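Shared Workshops > Automation > Two-arm builds

Two arms, mixed pens, one bench: sort order and calibration

Cieślak
We're putting together a two-arm sorter in our shared workshop, one arm on each side of a wooden table. The job is to pick up pens and put them in one of two bins. Controller is a Gekier board, and both arms are on firmware 1011. With identical markers it works well. With mixed pens the right arm closes too early on the thin ones and pushes them along the table. Both arms also drift apart over a session. I recalibrate in the morning and by lunch they disagree on where the middle of the table is.

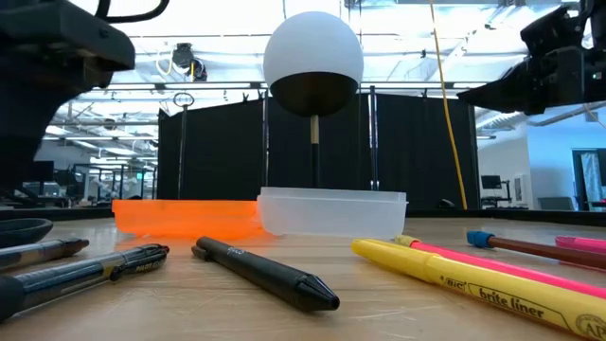
Grip force is set to 18 on both sides and I haven't touched it since November. Speed is at 100 because I never found a reason to lower it. I've tried the short set first, which is the thick black marker and the two highlighters, and those go fine. The pencil with the blue eraser and the PILOT pen are where it goes wrong. Should I change the force, the speed, or the order of picking?

Irus
Speed. Turn it down.

Edmund Górecki
I'd leave the force alone for now. Closing early is usually a width problem – the gripper is using the marker's width for everything. Give each pen type its own entry in the object table and measure the barrels with calipers. Measure where the fingers land, not at the clip.

For the drift, pick one fixed point both arms can reach and have each one touch it between runs. Log the difference. If it grows steadily, check the base bolts before you blame the software. Mine had one loose bolt and I lost two weekends to it.

Also, your bins are see-through. If you find them by depth camera, put tape around the rims. Mine kept losing a clear tub until I did.

Momwood
Firmware 1208 fixed the early closing for me. Back up your object table first, it gets wiped.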